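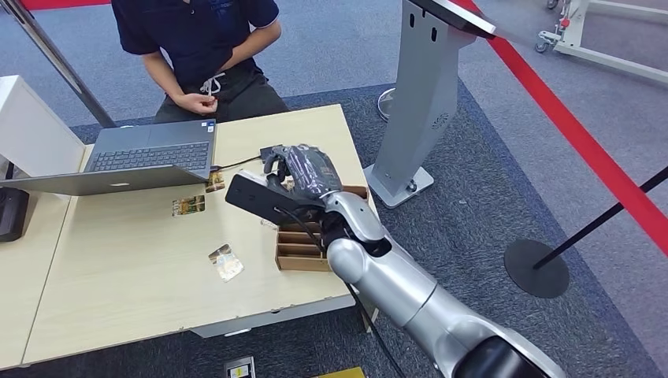

At the table with a laptop, Toledo office

About the Lusar School of Bookkeeping

The Lusar School of Bookkeeping teaches bookkeeping, payroll and basic tax record keeping to adults. Our main office and classrooms are in Toledo, and we run a smaller branch in Venavport. Courses are offered in the daytime, in the evening and by mail or computer for students who live too far away to attend.

Most of our students come to us while they are working. Many keep the books for a family business or a small shop and wish to do it properly. Others are returning to office work after some years away, or are preparing to apply for their first position in an accounts department. No earlier study of accounting is required for the first course. Applicants should be comfortable with percentages and able to write a clear business letter.

Our history

The school began as a set of evening classes held above a stationery store in Toledo. The first course covered double entry, bank reconciliation and the preparation of a trial balance, and students worked in paper ledgers. Payroll was added after local employers asked for it. The Venavport branch opened later, in two rented rooms near the ferry office, and moved to its present address when the evening course outgrew them.

Paper ledgers are still used in the opening weeks of the first course. The school holds that a student who has posted entries by hand will find an error in a computer file more quickly – a view our instructors have kept through several changes of software.

What we teach

The Foundation Course lasts one term and covers invoices, receipts, petty cash, the general ledger and month-end closing. It ends with a practice set in which each student keeps the books of a small trading firm from opening balances to final statements.

The Payroll Course is open to those who have passed the Foundation Course or can show equal experience. It deals with hourly and salaried pay, deductions, leave records and year-end forms. Tables and forms are replaced each year, and former students may request the new set without charge.

The Advanced Course covers stock records, fixed assets, job costing and the work of preparing files for an outside accountant. It is taught in Toledo only.

Short workshops are held between terms. Subjects have included spreadsheet layout, sales tax on mixed orders, and the keeping of records for clubs and places of worship.

Our staff and students

The school employs 44 instructors and office staff across both locations. All instructors have worked as bookkeepers or payroll clerks, and many continue to do so part time. In the last school year 107 students completed the Advanced Course, and some 1000 people took part in a course or workshop of any kind.

Class size is kept small enough for written work to be returned within one week. Students studying from a distance are given a named tutor, who marks their work and may be reached by telephone during office hours.

The Niltine Fund

The Niltine Fund helps students who could not otherwise meet the cost of tuition. It was set up with a gift from a former student and is kept up by yearly donations. The fund paid all or part of the fees of 58 students last year. Applications are read in October for the winter term, and applicants are told the result in writing. An award does not need to be paid back.

Governance

The school is a nonprofit body directed by a board, which meets four times a year and approves fees, course outlines and the yearly accounts. The accounts are examined by an outside firm. Copies may be read at either office during opening hours or sent on request.

Visiting and enrollment

Visitors are welcome at both locations by appointment. Enrollment forms for the winter term are available from the front desk and should be returned with the registration fee. Students who wish to transfer between Toledo and Venavport during a term should write to the registrar before the fourth week of classes.

Page last reviewed 2026-10-25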